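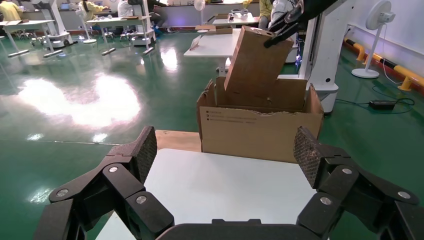

Flat boxes are back at Skandthorpe

I stopped by the packing room this month to see how the cardboard sorting is coming along, and wow, there's a lot of it! Everybody has been tucking tall boxes into bigger open ones so they take up less space, and the torn flaps don't matter one bit.

Augustina Kyei tells me 463 boxes came in during January (I would have guessed half that). The worn ones go to Agyeman for recycling, and anything still sturdy gets used again.

Got moving boxes at home? Bring up to 15 at a time, tape pulled off please, any afternoon after 2. Kofi Baidoo will meet you at the side door. I'm dropping mine off as soon as I find my car keys.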